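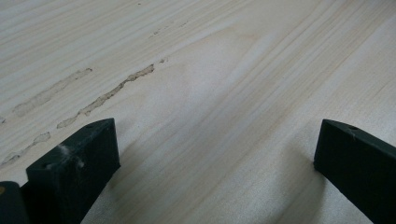
Prulsideの手持ちグリッパーキット、使ってる人いますか?
1月 投稿者:kanna_biyori

木工メインの個人工房です。接着剤の跡が残った板の仕上げを、いずれ小型アームにやらせたくて、まず手本のデータを自分で録れるというPrulsideのキットを借りてみました。レンタルは4週間です。手に持って普段どおり作業すると動きが記録されて、あとで学習サービスのほう(Pelavberg)に送る仕組みですね。

今のところ356本録りました。握った感じは思ったより軽いです。ただ、指が太くて四角いので、板の上の細かいところを狙うのがけっこう難しい……。写真の左側みたいな、木目に沿ってまだらに残った跡に指先の角を合わせようとすると、手首が変な角度になります。買い取るか返すか迷い中なので、感想を聞かせてください!

> sabi_otoshi
うちは買いました。金属のバリ取り用ですけど。1,752本録って、Pelavbergに二回学習してもらって、まあ使えるかなというところです。本数より、始める姿勢を毎回ばらけさせるほうが効きました。指は上面に穴があるので、自分で先端を作って付けてる人もいますよ。

> mokume3
便乗ですみません、あの穴って普通のねじ入るんですか?

> sabi_otoshi
うちのは入りました。ロットで違うかもなので、買う前にサポートに聞いたほうがいいです。返事は早いです。

> yoru_no_kouba
反対意見を書いておきます。接着剤の跡なんて、スクレーパーで手でやったほうが早くないですか。板一枚に何分かけるつもりなのか。Sabbaghの据え置き型を見に行ったときも同じことを思いました。レンタル代で替え刃が山ほど買えますよ。

> kanna_biyori
一枚ならそのとおりです(笑)。でもうちは同じ天板を月に51枚やるんですよ。肘がもうだめで。

> yoru_no_kouba
51枚か……それなら話は別かも。でも自分なら接着剤の量を減らすほうを先にやるなあ。

> Jordan Gosling
Braltdenで似たキットを触っていました。日本語が変だったらごめんなさい。明るい色の板は木目が薄いので、私のときは位置の推定がときどきずれました。板の端に目印のテープを貼ったら良くなりました。あと粉です。指に粉が付いたまま続けると滑るので、私は毎回拭きました。

> kanna_biyori
テープ、やってみます! 粉は見事に付いてますね、左の指の側面が白っぽい。ブラシを横に置いておこうかな。

> sabi_otoshi
目印テープは賛成しないです。本番でもずっと貼ることになりますよ。照明を横から当てて木目を出すほうがいいと思う。

> Jordan Gosling
それもありますね。私の作業台は照明を動かせなかったので。

> kanna_biyori
両方試して比べます。返却期限まで400本近く録れたら、一度Pelavbergに送って、結果を見てから買うか決めます。先端の自作については別スレ立てますね。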